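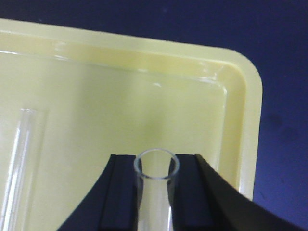 Fig. 1. Yellow plastic tray on a dark blue surface, clear glass tube laid flat on the tray floor.

Unit 4: Trays and loose glassware at the bench
Notes prepared by Ieva Bite for the Dradirdale practical stream

4.1 Why a tray is used
Loose tubes roll. A tray with a raised rim keeps a tube inside a known area and holds small spills off the bench. The tray in Fig. 1 has a broad flat lip and a sloped inner wall that drops to a recessed floor. The rounded corners are easier to wipe than square ones.

4.2 Colour and visibility
Clear glass is hard to see on a pale or cluttered bench. On a plain floor of one colour the walls of the tube show as two thin bright lines. Look for these lines and for the open end before reaching in. Glare on a glossy rim can be mistaken for glass, so check from a second angle.

4.3 Handling
Lay tubes flat, side by side, never stacked. Grip at mid-length with light pressure. Do not lift by the open end. Chipped tubes go in the broken glass bin and are entered in the log with your initials.

4.4 Cleaning
Rinse the tray with warm water and mild detergent. Wipe the inside edge where the wall meets the floor, as residue collects there. Dry upside down on the rack for 10 minutes. Solvents will dull the plastic.

4.5 Before the next practical
Read pages 50 to 52 of the manual. Bring a cloth and a labelled marker. Late work goes to Wagner Caldeira by 1610.

Related handouts
Unit 3: Bench layout and labelling
Unit 5: Racks, stoppers and caps
Broken glass procedure (revised June)
Measuring by volume, I. Erraji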